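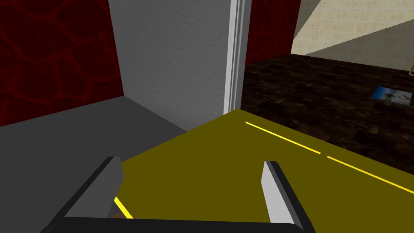

A day out at Domeo (and a robot with no body)

27 Mar 2024

I've been meaning to write this up since I got home, so excuse the slightly muddled notes. My brother-in-law Goh had a spare place for the open day at Domeo, over in Didham, and asked if I fancied it. Did I! I've been banging on about household robots ever since I put my back out unloading the dishwasher in December, so I think he asked me mostly to make me stop.

Getting there was a bit of a palaver. The satnav took us to the wrong end of the business park and we had to walk back past the tyre place in drizzle, but there was tea and a very good lemon drizzle cake (fitting) and we'd only missed the welcome talk.

I'd gone expecting metal arms whirring about behind a rope. What we got was a darkish room with a big screen, 40 chairs and a pretend house. The whole thing is computer-made: the walls, the floors, the furniture, and the robot too. They let it practise in there, and it can bash into the cupboards all day long without anyone having to ring a joiner.

Wakana Arai was running the session, and she was brilliant, very dry and very patient with a man in the front row who wanted to talk about his lawnmower. She switched between the different views the robot has to work from, and the one I liked best is the one looking out past its own gripper. You get two grey fingers poking up at the bottom and whatever it's facing beyond them. It's a bit like reaching for something while looking over your own knuckles, and it made me oddly seasick for the first few minutes.
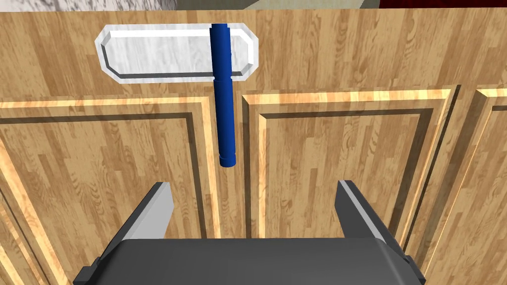 Nose to the cupboard doors, fingers wide open. The blue rod is in front of the marble-look plate on the drawer front.

We spent ages on cupboards. I hadn't given a thought to how hard a cupboard must be if you're a robot, but from that close there's wood grain everywhere you look, with every panel much the same as its neighbour, and you've got to work out which bit you want and how far off it is. Goh asked whether it gets lost. Wakana said yes, cheerfully, and that they'd run this house 300 times the week before and were still finding new ways for it to get in a pickle.

Then there was the table, which is a sort of mustardy olive colour I'd never have in my own house (sorry, Domeo).
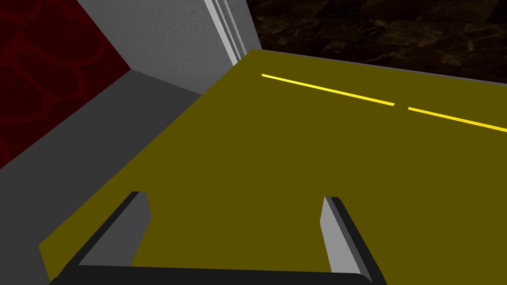

I asked why anyone would bother with dark red patterned walls and marbly brown flooring when a plain white box would surely do. It's apparently done on purpose! They mix up the colours and surfaces so the robot doesn't get used to one tidy room and then fall to bits in somebody's real one. Having seen my hallway carpet, I think that's wise. Wakana said they have 83 different rooms in the collection now and the ugliest ones are the most useful, which got a laugh.

There was a break after that and I queued for the loo behind a retired engineer called Odell, who told me the fingers were too stubby and he'd have done them differently. He may well be right, I've no idea. He'd brought a notebook and was drawing hinges in it.

The last bit was my favourite, and it was doors. For this one they switched to the view from the robot's head, all on a tilt, so you're peering down over its white body with both arms stretched out in front. One gripper was on the silver lever handle of a big wooden door, with the hallway showing through the gap, and there was a Starry Night sort of painting on the wall nearby. I found myself leaning sideways in my chair to straighten it all up, and when I looked round half the row was doing the same. 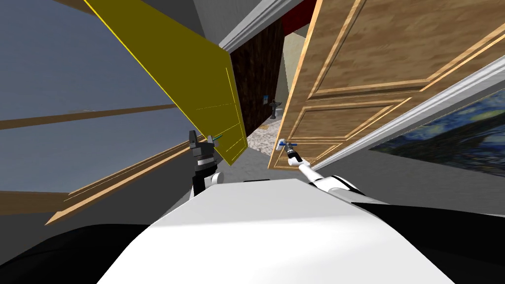 If you fancy going

Domeo are planning another open day in the same building, and you need to put your name down beforehand. The talk and demonstration last two hours with the tea break. Children over seven are welcome, though I'd say a fidgety one might struggle with the cupboards section. Park at the far end by the recycling bins and ignore your satnav completely.

Goh has already asked to go again, and I've said I'll drive if he pays for chips on the way home.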